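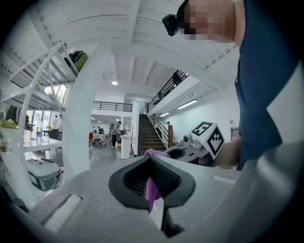
Le tissu rose magenta, pincé, avec son pli étroit.

Juillet - par Glykeria Tsakiris

Détacher un chiffon neuf avant qu'il ne déteigne sur tout le reste

Un textile rose vif a deux projets dans la vie : vous plaire en magasin, puis repeindre vos chemises blanches. Le premier lavage se fait donc seul, à la main, dans une bassine qui ne craint rien.

1. Testez la couleur. Un coin mouillé, un coton blanc, on presse 15 secondes. Si le coton rosit, continuez. S'il reste blanc, recommencez à l'eau tiède, par méfiance.

2. Remplissez la bassine d'eau froide, avec une cuillère de lessive douce. Le vinaigre de ma grand-mère n'a jamais fixé une teinture industrielle, mais il parfume très bien la salle de bains.

3. Laissez tremper 30 minutes en remuant de temps en temps. L'eau prendra peut-être une teinte de sirop. Jetez-la, rincez, refaites un bain.

4. Essorez sans tordre, roulé dans une vieille serviette - vieille, j'insiste, j'y ai laissé une neuve.

5. Séchez à l'ombre, à plat ou sur un fil.

Ensuite, machine à 30 degrés avec les couleurs sombres pendant trois ou quatre lavages. Les lingettes anti-décoloration aident un peu. Elles ne sauveront pas un drap blanc oublié au fond du tambour.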